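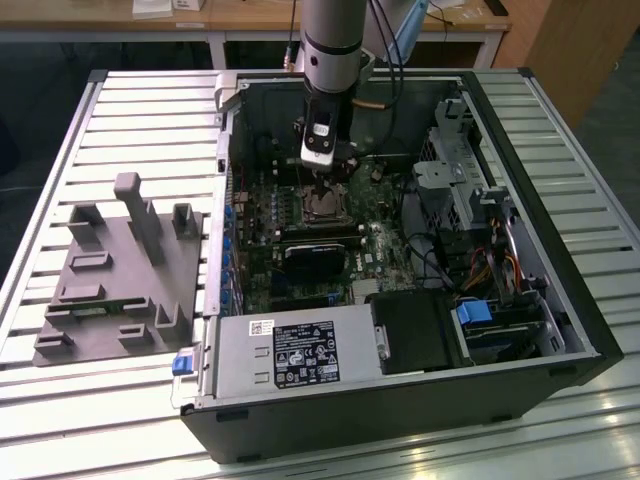

# How a Robot Arm Learns Its Way Around a Computer

The Bistcombe Shared Workshop is open to families from four in the afternoon. This page is for readers aged eight and up who would like to understand the arm project before they visit.

## What is the arm for?

Old computers contain many parts that can be used again. Before a part can be saved, it has to come out, and that takes patience. Members of the workshop are building an arm, named Numier, to help with this work. The project began in November and is led by Mahfuz Marikar.

## What is inside a computer?

The large green board is called the **motherboard**. Almost every other part connects to it. Near the middle is a square place called the **socket**, which holds the **processor**. The processor follows instructions, one after another, very quickly.

The silver box along the bottom of the case is the **power supply**. It takes electricity from the wall and changes it into a form the other parts can use. Red, yellow and black wires carry power inside the case.

Bright blue plastic often marks something a person is meant to press or pull. On this computer, the release tab by the hard drive is blue. A **hard drive** is where a computer keeps its files when it is switched off.

## How does the arm hold things?

At the end of the arm is a **gripper**. It does the job of a finger and thumb. Your own fingers can feel when an egg is about to crack, but a gripper has no such feeling unless somebody builds it in. The members set a limit on how hard Numier may squeeze, and they test it on foam blocks first.

## How does it know where to go?

Every place above the table has an address made of three numbers: how far across, how far back and how high. The arm's program is a list of these addresses. The first program had 32 of them. The present one has 326, as small steps are safer near delicate parts.

The gray plate beside the computer was made on a 3D printer. Its posts and slots are a **fixture**, a shape made to keep parts in a known position – much like the cups in an egg carton.

## Rules for visitors

- Stay behind the yellow line while the arm is switched on.
- Tie back long hair and leave scarves on the hooks.
- Ask an adult member before touching any computer part.
- Never open a power supply, at the workshop or at home. It can hold a dangerous charge after it is unplugged.

## Try it yourself

Place a cup on a table and ask a partner to close their eyes. Guide your partner's hand to the cup using only the words "left," "right," "forward," "back," "up" and "down," with a number of inches each time. Write down each instruction – your list is a program. Then move the cup and use the same list again.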